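The Toys That Never Made It Back in the Box

I have a confession: I'm forty-something, I pay a mortgage, and I spent most of a rainy May afternoon playing with blocks. It started when my neighbor Jocelyn Pelletier dropped off a bag of her kids' old shape blocks and asked if I wanted them for my nephew. I did! He hasn't seen them yet.

The thing about chunky shapes in loud colors is that they make you want to line them up (or is that just me?). I tried the kitchen counter first, then the rug, where everything leaned. What they really want is a big flat piece of wood. Maple is my favorite, all pale honey with those faint swirls in the grain, and a green pentagon or a red star just sings on it. 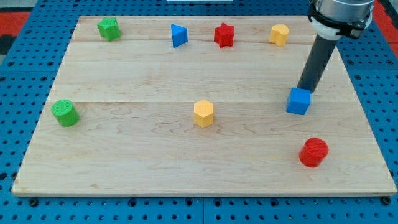 Finding your own board

You don't need anything fancy. Mine is a leftover from Brokden, the little lumber place near me, and I paid 50 dollars for it, planks already glued up. My friend Fikri Teoh told me I got robbed and then asked where the store was.

Go wide if you can. A narrow board turns into a parade, everybody in one line, and it gets boring fast. With some depth you can put a few shapes at the back, leave a gap, and let a short green cylinder or a yellow hexagon have some room up front. I keep moving mine – the star has been in every corner by now.

Sand the edges, please. I skipped that and picked splinters out of my sleeve for two days. A little oil is nice too, but let it soak in overnight before anything goes on top, especially if your blocks are the soft kind.

My nephew's visit is coming up, so I suppose I'll have to share. Jocelyn says she has another bag in the garage, and I've already told her I'll come by with the car.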